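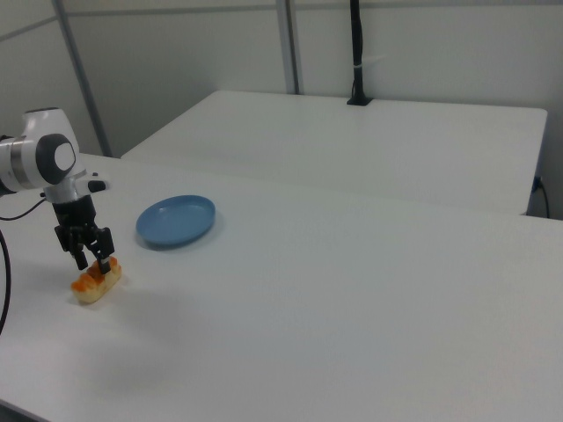 Hello, and welcome to Villska! I'm Lizeth Salazar, and if you've ever bought a traybake in Parnby on a Sunday morning there's a fair chance I'm the one who cut it up and put it on a plate for you.

I started baking for other people in my mum's kitchen, mostly because I'd run out of family to feed. I had one good tin, an oven that ran hot at the back and a recipe for an orange-topped sponge I'd been fiddling with for years (more zest, less sugar, then more sugar again). A café on Trornis Street asked if they could have a tray every Friday. Then they wanted two. By the following February I'd handed in my notice at the building society and signed for a unit with a leaky tap and no shelves, which my dad thought was madness and still brings up at Christmas.

So what do we make? Small things, mainly. Squares, slices, fingers, little buns, the sort of cake you can eat with a cup of tea in one hand. I've never been one for towering celebration cakes. I can't ice a straight line and the driving makes me nervous. But give me a flat tin and something sharp and fruity to go on top and I'm as happy as anything. The apricot slice is our best seller, the lemon one is my favourite, and the marmalade toast cake is what people ring up about when we leave it off the list. We made 2000 pieces of that one last winter and I still like the smell of it, so that's something.

I'm a bit fussy about plates, I'll admit. I think a small cake looks lost on a big white dinner plate, and I've spent far too many afternoons in charity shops picking up oval ones in pale blues and greens. If you hire our crockery along with your order you'll get a nice mixed set, and please don't worry about washing it, just scrape off the crumbs and pop it back in the crate. We do ask for a deposit, which comes back to you when the crate does.

We're still tiny. It's me, my sister-in-law, and whoever she can talk into helping when there's a wedding on. The flour comes from Mamani, the wholesaler by the station, and the eggs come from a farm up the hill that leaves them by our door at 5 in the morning, bless them. Everything is baked the day before you eat it or the same day if you're close by. Sponge doesn't improve in the fridge, so we don't put it there!

Orders for up to 100 pieces need two days' notice. Bigger than that, give me a ring and we'll have a look at the calendar together. Collection is from the side door (the green one, the front one sticks) and we deliver anywhere in Parnby, plus the villages if it's a decent-sized order. If you've got an allergy, tell me before you order and I'll be straight with you about what we can manage. It's one kitchen with nuts and wheat in it, so for some people the answer is no, sorry.

You're welcome to come and try things first. Tasting boxes are made up on Thursdays, you get a piece of everything on that week's list, and I do want to hear what you think, even about the lemon.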